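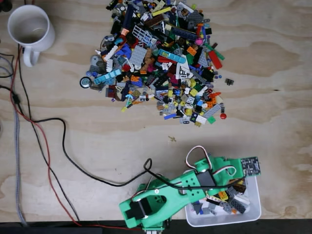 Fodthorpe Robot Open Day

The Fodthorpe Robot Open Day is a yearly public visit to the Rutier workshop in Fodthorpe. Started as a one-room demonstration, now fills the ground floor. Free entry, 895 visitors at the edition of 22/05/2019.

Demonstrations

Best known is the brick sorting table. A green 3D-printed arm, a heap of mixed LEGO on a plywood top, a white plastic bin beside the arm for the sorted bricks. Servos at the joints, wiring left in the open. The arm was designed at Lambrakis, a small firm on the same street, and runs on control software called Jisex. Sorting is slow. Visitors may ask for a color and wait for it, and the gray ones are asked for least.

Other tables change from year to year. Past ones include a plotter, a line-following cart and a soldering corner for childern.

Arm kit

Plans for the arm are handed out on paper at the door. The full kit was sold once, in July, in a run of 100. No second run has been anounced.

Attendance

First edition 1619 visitors, the highest 2301. The drop afterward is usually put down to the move from the old bus depot to the smaller workshop.

See also

Rutier workshop
Lambrakis
Jisex (software)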